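The slow way to a tidy room

At Gerkmont, a small company in Mollumness, machines are learning to clean up after children. Amra Tomić, who leads the tests, has recorded 2,784 attempts since June. Boxes and cups go well, she says. Soft things are harder – they change shape when you press them.

“My son does it in 18 seconds,” she says. “Our best time is 67.”

A plush toy, a black tray and two worn fingertips make up a normal piece of work.
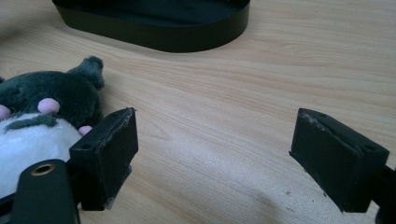

What it would cost

Gerkmont gives no price yet.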